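Week 7 handout: Paper, folding and the grain of things
Introduction to Book Arts, Loltcombe Evening Program
Instructor: Delia Gallardo

Hello again, everyone. I promised on Monday that I would write up what I said about grain, since half of you were still cutting board while I was talking and the other half were (quite rightly) looking for the kettle. Please keep these pages with your notes, as we will lean on them when we get to case binding.

What grain is

When paper is made on a machine, the fibers tend to line up in the direction the pulp is traveling. The sheet that comes off the end therefore has a direction to it, and it will bend, tear and swell differently depending on which way you ask it to. Handmade paper has much less of this, sometimes so little that you can ignore it, but nearly everything we use in class is machine made, including the cover stock from Garrido and the gray board.

The rule you will hear me repeat until you are tired of me is that the grain runs parallel to the spine. That goes for the text pages, the endpapers, the boards and the covering paper, all of them. I know it feels fussy when you have a lovely big sheet in front of you and the grain is going the wrong way for the size you want. I have been there many times, and every time I cheated, the book told on me by spring.

Finding it

There are several ways, and you will end up with a favorite.

The bend test. Lay the sheet down and curl one edge over loosely without creasing it. Press gently with a flat hand and feel how much it pushes back. Turn the sheet a quarter turn and do the same. The way that gives more easily is folding along the grain.

The tear test. Tear a scrap in both directions. With the grain the tear runs fairly straight; across it, the tear wanders off and leaves a ragged edge. Only do this with a scrap, please. Hiyori still has not forgiven me for the Wivent marbled.

The water test. Dampen a small square on one side and watch it curl. The axis of the curl, the long way of the little tube, is the grain direction. Pencil an arrow on your square before you cut it out, or you will have a nicely curled square and no idea how it sat in the sheet (ask me how I know).

Folding

Fold with the grain and you get a clean, quiet crease. Fold across it, especially in heavier paper, and the fibers break and the outside of the fold cracks. If you have to go across, score first with the bone folder and a steel ruler, and go slowly. Two light passes are kinder to the paper than one heavy one.

For sections, fold each sheet on its own first and nest them afterwards. People love to fold the whole stack at once because it seems quicker, but the inner sheets creep outward and you spend the time you saved trimming the fore edge.

Colored stock

A few words about color, because Amirul asked a good question about it. Dyed papers can fade, and strong yellows and oranges are worth testing before you give them the best spot in a book. Cut a strip, cover half of it with card, and tape it in a sunny window for 3 weeks or so. Write the name of the paper on the back! I have a drawer of 87 strips at home and I could name maybe a third of them.
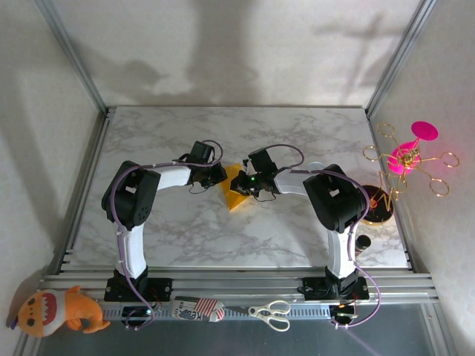
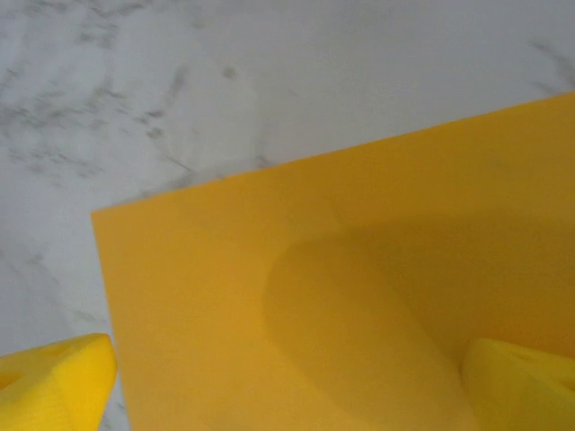
While your strip is sitting in the window, try a rub test as well. Take a slightly damp cotton swab and roll it across a corner of the same paper. If color comes away, that paper will also come away on your paste brush, your fingers and quite possibly your white endpapers, so use a drier adhesive and keep plenty of clean waste sheets beside you.

For next time

Please bring one sheet of text paper that you have tested by at least two of the methods, with the grain arrow marked lightly in pencil in a corner. Bring a bone folder, your ruler and a sharp blade too. Rania has kindly offered to share her Irus linen thread with anyone who is short, and I will have needles.

If you missed the sewing demonstration, come at 5:30 and I will go through it again while the room is quiet. The reading is the chapter on adhesives, and you can skip the part about animal glue unless you are curious, in which case do read it, it is wonderful and rather smelly stuff.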